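Descalcificar a cafeteira e outras limpezas que ficam para depois

Categoria: Casa e Cozinha > Limpeza e manutenção

O calcário é o que mais estraga os pequenos eletrodomésticos que aquecem água. Em casa dos meus pais, a água é tão dura que a chaleira ficava branca por dentro em duas semanas. Passei anos a raspar aquilo com uma colher, que risca o fundo e não resolve nada. O que segue é a rotina que uso agora, com as quantidades que funcionam para mim.

Chaleira elétrica. Meio litro de água, meio litro de vinagre branco de álcool. Ferver, desligar e deixar repousar 40 minutos. Deitar fora, passar por água e ferver duas vezes só com água limpa. Se o cheiro incomodar, troque o vinagre por duas colheres de sopa de ácido cítrico para um litro de água. O ácido cítrico vende-se nas drogarias e em muitos supermercados, na zona dos produtos para compotas. Junte-o à água antes de aquecer — deitado em água a ferver, faz espuma e pode transbordar.

Cafeteiras de uma só chávena. Leia primeiro o manual, porque alguns fabricantes não aceitam vinagre e só cobrem a garantia com descalcificante próprio. De resto, o processo é parecido em quase todas: encher o depósito com a solução, pôr uma caneca grande por baixo e fazer passar um ciclo sem café. Parar a meio, esperar 20 minutos, continuar até esvaziar. Depois, dois ou três depósitos de água limpa.

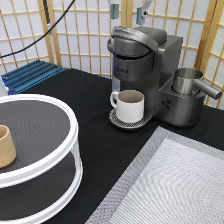
Dagný Lund

A grelha onde assenta a caneca merece mais atenção do que costuma receber. O café que pinga seca por baixo e ganha bolor, sobretudo no verão. Tiro-a uma vez por semana, deixo-a de molho em água quente com detergente da loiça e esfrego os furos com uma escova de dentes velha. Secar bem antes de voltar a montar.

A parte por onde sai o café limpa-se com um pano húmido, com a máquina desligada e fria. Se houver uma agulha para furar cápsulas, cuidado com os dedos. Um clipe esticado desentope-a quando o café começa a sair às pingas.

O depósito da água não deve ficar cheio de um dia para o outro. Esvazio-o à noite e deixo-o destapado. Quando vamos de férias em junho, fica tudo seco e as tampas abertas.

Manchas nas canecas. Bicarbonato de sódio com umas gotas de água, até fazer pasta. Esfregar com o dedo ou com uma esponja macia e enxaguar. As nódoas de chá custam mais e às vezes pedem segunda volta. Não uso lixívia em loiça nem palha de aço, que deixa riscos cinzentos no vidrado.

Garrafa térmica. Uma colher de sopa de bicarbonato, encher com água muito quente, deixar destapada durante a noite. A borracha da tampa sai quase sempre com a ponta de uma faca sem serrilha e é lá que o cheiro se esconde. Lavar à parte e secar ao ar.

Nódoas de café em toalhas. Água fria logo de seguida, pelo avesso do tecido. Se já secou, detergente líquido sem diluir, 15 minutos, e lavagem normal. Nos tecidos pretos a nódoa pouco se vê, mas o açúcar e o leite ficam lá e endurecem — vale a pena lavar na mesma. Em tecidos escuros, experimente qualquer produto primeiro na bainha.

Com água dura, descalcifico de seis em seis semanas. Com água macia, de três em três meses chega. Aponto a data num papel colado por dentro da porta do armário, ao lado da lista dos filtros.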